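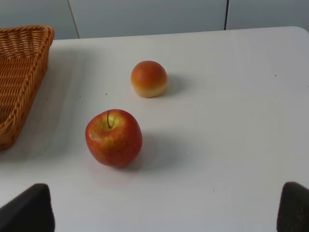

The apple and the bun, basket to the left.

Short Run
by Miroslava Pylypenko
June

Colton Chisholm threw out two thirds of my data on his second day at Hernwood. He asked first, but he asked by email, at six in the morning, and by the time I read it the job was already running.

I had spent the winter collecting it. There were 3000 demonstrations of the arm putting food in a basket, and I had driven most of them by hand. Apple, bun, banana, put it in, take it out, move the basket, go again. My right shoulder still clicked when I reached for a coffee cup.

"It's only a test," he said when I came in. "The files are all still there."

"Which ones did you keep?"

"The ones Morin liked."

Morin was the scoring method he had brought with him from Irnthorpe. It gave every demonstration a number for how much the arm hesitated, and he had kept the best 1000 and trained on nothing else. He thought a robot taught by someone who dithered would learn to dither.

I said I didn't dither. He turned his screen so I could see the list, sorted, with the worst at the bottom. The bottom was nearly all me, after four in the afternoon.

We ran the old model first. I set out the objects and he sat at the keyboard, with one hand near the stop button. The rule was 20 trials, with the layout changed each time, and no talking during a trial. I had made that rule up to keep visitors quiet and now I was glad of it.

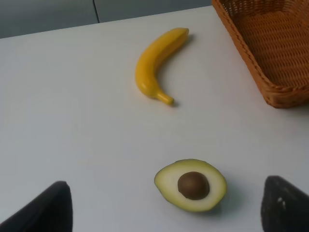

Banana, basket and half avocado, with the fingers open.

The old model was slow. It would come down over the avocado, stop, back off a little and come down again. I knew that move. I had done it all through February, when the left finger was mounted crooked and I had to check it every time. We fixed the finger in March. The model had never been told.

It got 11. Colton wrote that down without a word.

Then his. It went straight at things. When it missed, it missed fast, and it knocked the apple clean off the table twice. I picked the apple up both times and put it back on the shelf with the others. The rest went in the basket, one trial after another, and by lunch he had 16.

"So that's that," I said.

"It's one run."

"It's five more than mine."

He ate his sandwich standing up. He said that at Irnthorpe they had once had a result like this, told everyone, and then lost it when they moved the lamp. He said he would like to try something neither model had much of. I asked what, and he went and got the dark bowl from the cabinet.

I had given up on the bowl in January. You could see through it, and the rim was thick enough that the fingers slid if you came in crooked. There were nine demonstrations of it in the whole set. I had taken my time over every one. Morin had scored them so low that not one had made the cut.

"Lifting it out of the basket," he said. "Same rule. No talking."

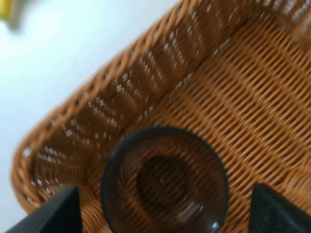

After Lunch

His model went first. It came down quickly every time and closed on the wrong place, or on the weave. None out of 20. He ran the whole set, though we both could have stopped at six.

Mine came down over the rim, stopped, backed off and came down again. It got three. On the third one the bowl came up tilted and hung there, and I forgot the rule and said "Come on" out loud, so he made me run that trial over. It got it again.

Three was a terrible number. We put it in the report anyway, in the same table as his 16, and we argued until seven about what to call the column. He wanted "rare objects." I wanted my name on it.

The next week he changed Morin so that it compared each object only with itself, bowls against bowls, apples against apples. He kept five of my nine. I asked him for the other four and he said to go and record some better ones.

I booked the arm for the mornings. Ukau, who paid for the project, wanted the bowl working by fall, and I had the shoulder looked at before I started.

Text copyright Miroslava Pylypenko. Please ask before reprinting. Contact the author | Back to top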